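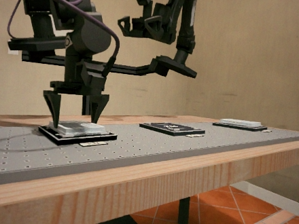
Three black trays and two robot arms at the table

About Geramell

Geramell began in Zuweira Amegashie's kitchen, with a borrowed double boiler and a lip balm recipe she had been fiddling with for most of a winter. Her cousin Obed Adjei came by to taste the soup and stayed to label jars — he's been doing our books and our shipping ever since!

We make lipsticks, cream blushes and one very stubborn brow wax, 37 shades in all, and every one of them gets worn around town by one of us before it goes on sale. Bastia, our warm brick blush, took 30 tries (Zuweira still says the twelfth was prettier, and we let her). Ondmont is the soft plum people write to us about the most, and we do love those letters, so please keep them coming.

Refills ship in plain paper sleeves, and you can send back your empty pans whenever you have a handful. If you're unsure of your shade, write to us with a few words about what you wear now, and Obed or Zuweira will answer you personally, usually by the next afternoon.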